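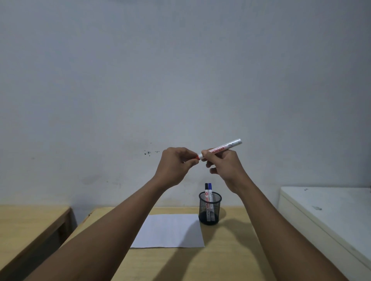
August, 16:20. Bench notes, damp meter comparison

Ran the Sokent meter against the old Cornance on the same four bricks from the Ereck wall. Oven-dried one, soaked one, left two as they came. The Sokent put the oven-dried brick at "moderate". I don't believe it. Tried again with fresh batteries and got the same.

The leaflet claims 91 per cent agreement with weighing, but doesn't say on what material. Timber, I suspect. Salts in old brick will push any pin meter up, and this wall dates from 1945 or so if the deeds are right.

Weights: soaked brick 1180 g over some 4 kg dry. Well over a quarter by mass, too much for a brick that dense. Either I misread the scale or the tray water went on with it. Do it again before anyone quotes it.

The Szilágyi report calls the wall "rising damp throughout" on meter readings alone. Maybe — but the gutter above is blocked and they never mention it. Would want drilled samples at three heights first.

To do: relabel the sample bags, zero the scale, borrow the other oven tray.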